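Soft object practice for a two-armed robot: setting up the table

Part 4 of the Flovcombe workshop build notes
12 May 2020

By now both arms should be mounted, homed and moving without faults. If the hands still twitch when you power up, go back to part 3 and sort out the earths first. Soft objects will only make a wiring problem harder to find.

What you need
A plain table, white if possible
A plush toy with long limbs
Thin black line for the target ring, drawn or taped
Cable ties and a spare hour

Setting the table height
Slide the table in until the hands reach the middle with the elbows still bent. Ours was too low at first and the wrists hit their limits on every reach. We raised it by 20 mm on blocks and that was enough. If you push two tables together, keep the seam out of the working area, as fingertips catch in it.

Marking the ring
Make the ring about as wide as the toy's body. Put it where both hands can reach it easily, then save that position in the control software. We use Brarnov for this, and the command is under Poses, not under Targets as the manual says.

Cables
Leave a loop of slack at each wrist. Move each arm by hand through its full range with the power off and watch where the cable goes. Tie it down only after that. A tie placed too near the wrist cuff will pull tight when the hand turns over.

Hand settings
Start with the grip force at 200 on the Ziółkowski driver board and leave the speed low. Fuzzy fabric gives way a good deal before the fingers meet any resistance, so the closing distance needs to be longer than it was for the blocks in part 2.

First reach
Lay the toy on its side behind the ring. Bring the left hand in low, under a limb, and hold the right hand open next to the body – do not close it yet.
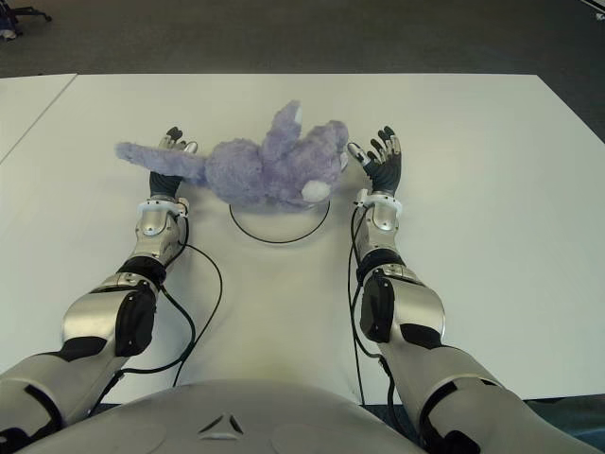

Left hand under the outstretched limb, right hand open beside the toy, ring in front.

Check that neither hand is pressing on the table, then close the right hand slowly and lift. Keep one finger on the stop button. If the toy rolls away, shift the right hand 2 cm further back and try again.

Part 5 covers placing the toy inside the ring and recording the runs.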